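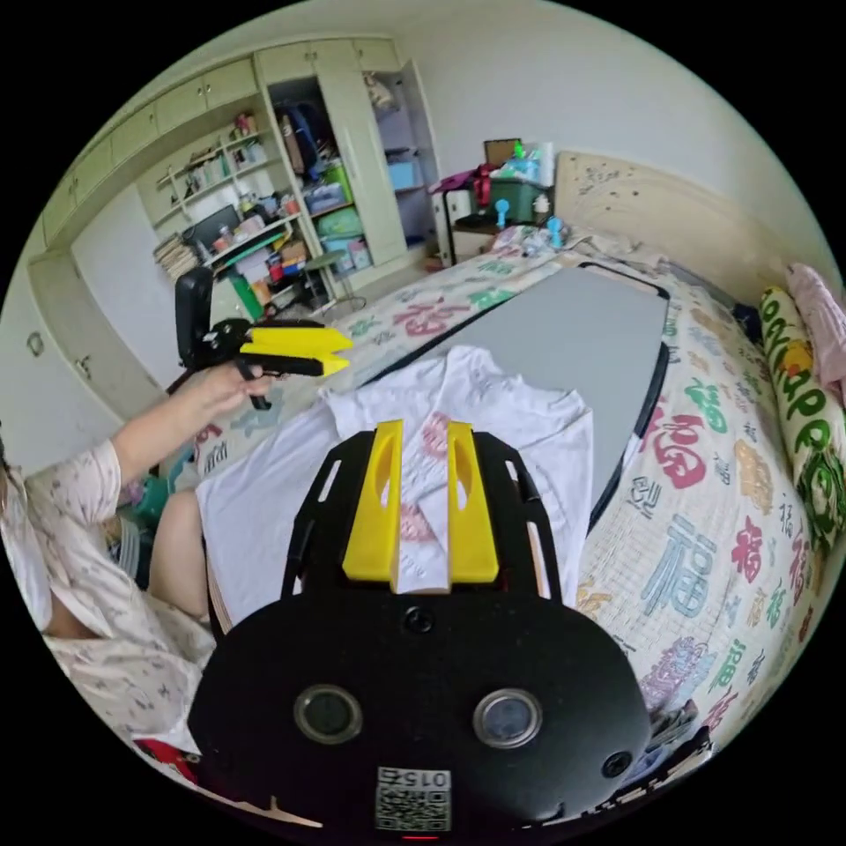 Plorncombe, July

Hi! I'm looking for people to come and try out hand-held grippers with me, and you don't need to know a thing about robots. If you can squeeze a trigger and you've folded a T-shirt before, you're in.

I work on the Skosex comparison, where we put 2 sets of gripper fingers, the Gaso and the Barbosa, through the same boring household jobs. Mostly that means laundry: a shirt spread flat on a board, one gripper in each hand, fold it, shake it out, go again. Thin cotton is a pain with some fingers (they slide right over the hem) and I want to know which pair bothers you more and why. Grumbling is welcome, I write it all down.

We need 3,000 folds in all and so far we have 1,198, so there's plenty left! A session is 111 minutes, breaks included. You can do it at our place in Plorncombe or I can bring the kit to your home, bedroom mess and all. Wear whatever's comfy. Left-handers, please, please apply, I'm very short of you.

It's paid by the session, and you can sign up for one or for a whole bunch. You should be 18 or over and okay with the cameras on the grippers recording while you work.

To join, fill in the short form on the Skosex page and tell me which hand you write with and whether mornings or evenings suit you.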